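MEDIA RELEASE
For use from Sunday

Gastonix puts its two-arm bench rules out for anyone to use

I've been writing bench rules for Gastonix for long enough to know that most people skip them, so I'm a bit chuffed to be sending out a release about a set that our own crew asked for. It's called the Pravel Code, it runs to 32 pages, and from Sunday you can download it free, mark it up, swap our name for yours and stick it on your wall.

The code covers small benches where two robot arms share one rail and one work area. There are plenty of them now, in workshops, colleges and labs, and the big industrial standards weren't really written with a desk-sized cell in mind. (We still follow those where they apply, and so should you. Ours sits underneath them and doesn't replace any of it.)

We started with our own logbook. Over the trial at our Trendamance site we recorded 3,454 runs, and everyone on shift had to write down anything that made them reach for the stop button. Some of it was dull, some of it was a bit embarrassing, and nearly all of it ended up in the code in one form or another.

A few of the rules people have been asking me about:

Before the arms are powered, one person walks both of them through their full reach on paper and marks where the two areas overlap. Only one gripper goes into the overlap at a time unless the job has been signed off for both.

Cables get checked at the start of every shift with the arm at full stretch, and again with it folded right in. A loop that looks fine in one position can snag in the other!

The rail is kept clear from end to end. No tools, no coffee, no "I'll just leave it there for a second".

Soft items are run at low speed first. Our limit for a new object is 80 millimetres a second, and it stays there until the person who set up the job is happy to sign for something faster.

Anyone can call a stop, including visitors, and they don't have to explain themselves before the arms are parked.

The rule we argued over most was the one about hands. Our partners at Gazi wanted a flat ban on reaching in while the power's on, and some of us thought that would slow down resets too much. Gazi won. I grumbled about it for most of April and I've since come around, mainly after reading back through the log.

We've printed 200 paper copies for training rooms that would rather have something to hold. Schools and TAFEs go to the front of the queue, and we'll post them at our cost within Australia. If you try the code and some part of it doesn't work on your bench, please write and tell us. The next version opens for comments as soon as this one is out the door.

Copies and comments: the Pravel Code desk, Gastonix, Trendamance.

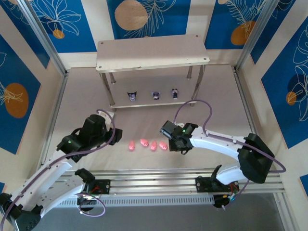
Two arms sharing one rail, with four small pink objects on the floor between the grippers.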